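Home Forums Kitchen Cookware Members Search Log in

Lid tilted or lid on? Coil stove, saucepan, rice

rdressler
I have an electric range with coils, the old kind, and a saucepan that boils over if I look at it kindly. My mother tilted the lid. My neighbor says tilting is for people who don't know how to turn a knob. Who is right? I cook a lot of rice and a lot of potatoes and I'm tired of scraping starch out of the drip pans.

hiutung_t
Your neighbor is right and sounds unbearable. For rice the lid goes on and stays on. You bring it up, turn it down, leave it alone. If it boils over on low then your low isn't low.

igor.kollar
Coils don't have a low. They have on, and they have an opinion. By the time mine gets the message the pot has already been over the side. I tilt for potatoes and pasta, closed for rice, and with rice I move the pan to a second burner that I set to low beforehand. Two burners for one cup of rice, yes. The electric company sends me a card at New Year.

hiutung_t
Or you could lift the pan for half a minute while the coil cools. Free.

igor.kollar
Standing there holding a saucepan like a waiter. No thank you.

sf_cheng
What size pan? People always blame the stove and then it's a cup and a half of rice in something meant for warming milk. I had a small Prindano for years and it went over every single time. Got the next size up in January and the arguments stopped, at least the ones with the pan.

rdressler
It's a Podano, the middle one. I fill it maybe halfway. The label said 2 quarts but I suspect that is to the brim and includes hope.

shihchieh
Tilter here, for everything except rice. Couple of things from my own range, for what they're worth. Use the front burner, you can see what the foam is up to and you aren't reaching over anything. Turn the handle in over the stove so you don't catch it with a sleeve. And take the lid by the top, keep the open side away from you, because steam comes out of that gap sideways.

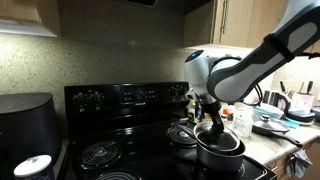 The gap doesn't need to be big, either. A finger's width is plenty for potatoes. Wide open and you're just heating the kitchen — you may as well leave the lid in the drawer.

hiutung_t
A finger's width of steam for twenty minutes and then he'll ask why the cabinets are sticky.

shihchieh
Range hood. It has a switch.

sf_cheng
Mine has a switch. It turns on a noise.

rdressler
Did potatoes tonight, tilted, front burner, 27 minutes, dry drip pan. Rice tomorrow with the lid on, and if it goes over I'm sending hiutung_t the sponge.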